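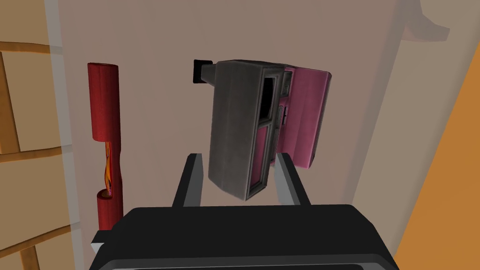

Review: Proklow shared-office booking software

Print this page | E-mail this page

I run a small bookkeeping practice with two part-time staff. We gave up our lease a while back and have worked out of a shared office building since then, with three desks and the use of a meeting room when clients come in. When the building switched its bookings over to Proklow in January, every tenant had to switch too. I have used it nearly every working day since, both as an ordinary member and as the person who manages our company account.

Proklow handles desk reservations, meeting rooms, guest passes, mail notices and the monthly bill. You can use it in a web browser or on a phone. The building pays for the main license. Tenants pay nothing for the basic account, but if you want to manage more than one person under one company name, you need what they call a team account. Ours costs $80 a quarter.

Setup

Creating my own login took a few minutes. The team account took most of an afternoon. Each staff member has to be invited by e-mail, and the invitation expires after two hours. One of mine was out at a client's place when hers arrived, so I had to send it again the next morning. The expiration time can't be changed.

Our old bookings did not carry over. If you have standing reservations in another system, write them down before the switch. I lost a recurring room booking for quarter-end meetings and found the slot taken when I went to put it back.

Booking a room

This part works well. The calendar shows every room in the building side by side, with the number of seats and whether there is a screen. Pick a start time, drag to the end time, and confirm. The confirmation e-mail comes right away and has a calendar file attached that opened fine in the two programs we use.

Canceling is just as quick. The rules are printed next to the button, so you know before you press it whether you will be charged.

Desks are less clear. The floor plan uses shades of green for free, reserved and permanently assigned desks, and two of the shades are close enough that I have clicked on the wrong one more than once. A text list is available under Settings – Display. I use that now. 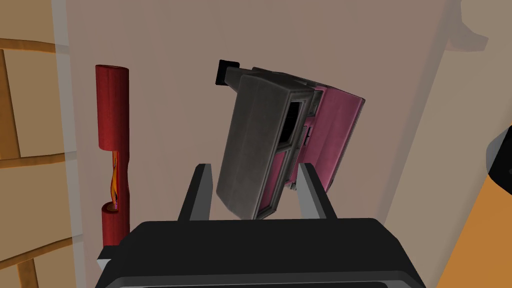

Billing

I look at invoices for a living, so I may be fussier than most. The monthly statement lists each booking by date and room, which I like. It does not list who made the booking. For a company of one that doesn't matter. For us it means opening each line separately to see which client the time should be charged to.

You can export the statement as a spreadsheet. The person's name is missing there as well. I asked support and was told it is planned, with no date given.

Before this our building used Uda, and the statements there were plainer but complete. The room calendar in Uda was worse by a long way.

Guest passes

You enter the visitor's name and e-mail, and they get a code for the front door. Codes work from half an hour before the meeting. Most of my clients managed without help. A few older ones didn't want to use a code and called me from the sidewalk, and I went down and let them in.

Support

I have written to support 3 times. Two answers came the same day and one took most of a week. There is no phone number for tenants, only for building managers.

Should you use it?

If your building has Proklow you don't have much choice about the basic account, and it is fine. The team account is worth paying for if you book rooms often. If your staff only use desks, I would leave them on separate free logins and add up the bills by hand.

I'd give it a B. The name column would move it to a B plus.

Print this page | E-mail this page

Search this site Enter keyword Go

Reader comments

We're on Dewan in our building and it has the same problem with names on the invoice. I have my people put their initials in the notes field when they book. The notes do show up in our export, so maybe try that.

Is the $80 per person or for the whole company? Their price page doesn't say.

Reply from the author: Whole company, at least for ours. Your building may have a different arrangement, so ask at the desk.

The color problem on the floor plan is worse on a phone. Didn't know about the text list, thank you.

I moved from Rolby to Proklow last year and miss being able to swap a room with another tenant without canceling first. Otherwise no complaints.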